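Entraide Maison – Linge et rangement

Comment plier des maillots de sport pour qu'ils ne glissent pas dans la pile ?

Question posée le 19 juin 2018

Bonjour à tous,

Je m'occupe du linge d'un petit club de quartier et j'ai quarante-huit maillots à plier après chaque tournoi. Le tissu est synthétique, un peu glissant. Je les range dans deux bacs Dukside, sur l'étagère du local, et le problème est toujours le même : quand je prends un maillot au milieu de la pile, les autres se défont et il faut recommencer.

J'ai essayé de plier en quatre, comme les serviettes. Les manches ressortent sur les côtés et le col se trouve écrasé au milieu. J'ai essayé aussi de rouler, mais les maillots roulés s'ouvrent tout seuls dans le bac.

Je cherche donc une méthode qui soit assez rapide et qui garde le col propre. Est-ce qu'il faut repasser avant ? L'étiquette ne dit rien de clair à ce sujet. Je vous prie d'excuser mes fautes, le français n'est pas ma langue maternelle.

Merci d'avance pour vos conseils.

3 réponses

Réponse 1

Moi je ne plie pas, je mets sur cintre. Les cintres Etasis en velours sont bien, rien ne glisse.

Commentaire de l'auteur de la question : Merci, mais je n'ai pas de penderie dans le local, seulement l'étagère. Et pour quarante-huit cintres, la place manque.

Réponse 2 – choisie par l'auteur de la question

Bonjour,

J'ai travaillé deux ans dans une blanchisserie à Villanueva et nous avions beaucoup de vêtements de ce genre. Le français n'est pas non plus ma première langue, j'espère donc que mes explications seront compréhensibles.

D'abord, la surface. Sur une table vernie le maillot se déplace pendant que vous pliez, et vous perdez les plis que vous venez de faire. Il vaut mieux une table couverte de tissu, ou simplement une couverture bien tendue. Chez moi j'utilise une vieille couverture grise et cela suffit.

Ensuite, le pliage. Je pose le maillot bien à plat, je tire doucement le bas pour enlever les gros plis et je passe la main du col vers l'ourlet. Je rabats une manche vers l'intérieur, sur le corps du maillot. L'autre manche reste ouverte à ce moment, il ne faut pas faire les deux ensemble – c'est l'erreur que je faisais au début.

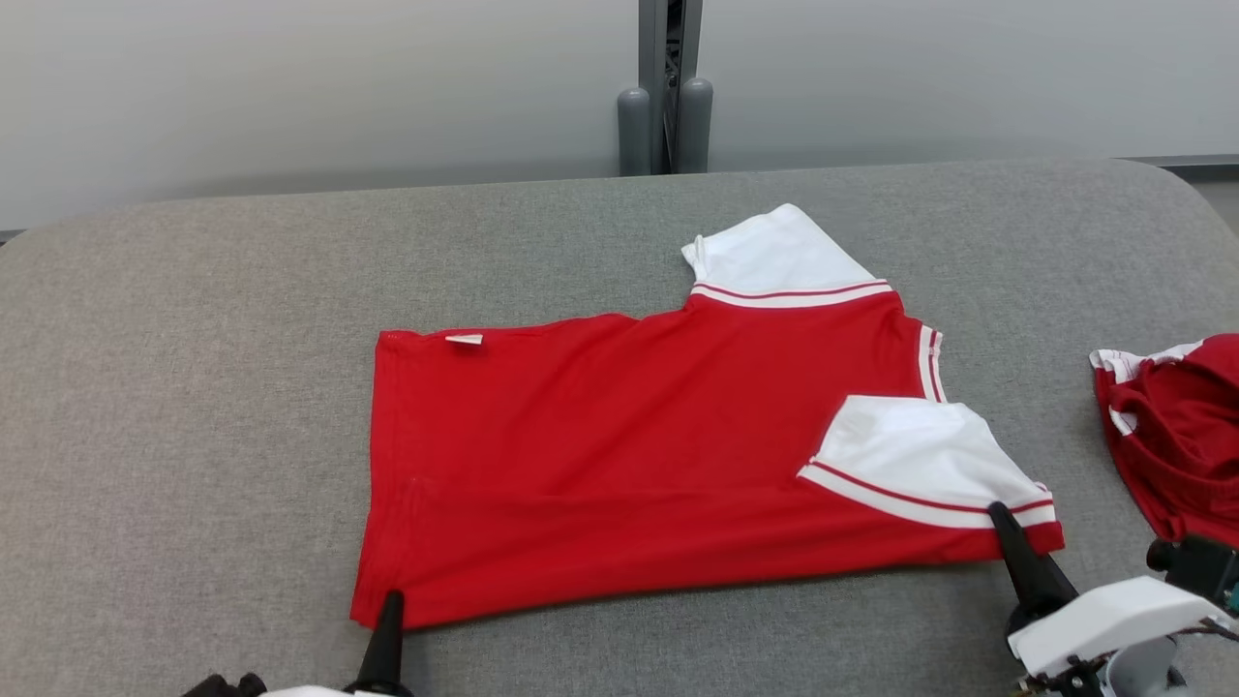
Les manches courtes

Avec un maillot rouge à manches blanches, on voit facilement si la manche est bien rentrée : le blanc doit reposer sur le rouge, sans dépasser du côté. Il peut rester en biais, ce n'est pas grave pour une manche courte. Quelques petits plis dans la manche ne se remarqueront pas non plus une fois le vêtement fermé. Les bandes rayées au bord des manches sont parfois plus raides que le reste, alors je les aplatis avec la paume avant de continuer.

Après cela, rabattez la deuxième manche de la même façon, puis chaque côté du maillot vers le milieu, pour obtenir un rectangle long. Remontez l'ourlet jusqu'au milieu, et encore une fois jusque sous le col. Le col se trouve alors sur le dessus et il n'est pas écrasé.

Pour la pile, rangez les maillots debout dans le bac, l'un derrière l'autre, le pli vers le haut. Ainsi vous pouvez en retirer un sans toucher les voisins. Si le bac n'est pas plein, mettez une serviette roulée au bout pour les tenir.

Concernant le repassage : je ne le fais pas pour le synthétique. Je plie dès que le linge est sec, et les plis restent légers. Si vous devez vraiment repasser, alors fer tiède, à l'envers, et jamais sur un numéro imprimé.

Commentaire de l'auteur de la question : Merci beaucoup, j'ai essayé hier soir avec un premier bac. Debout, cela tient beaucoup mieux. J'ai mis la couverture sur la table et c'est vrai que le tissu ne part plus dans tous les sens.

Réponse 3

Il existe aussi des planches à plier en plastique. J'ai acheté la Rorkport en février, elle marche bien pour les tailles enfant. Pour les adultes elle est trop étroite, je trouve, et les manches dépassent. On peut en fabriquer une avec du carton épais – il faut mesurer la largeur de votre bac avant de couper.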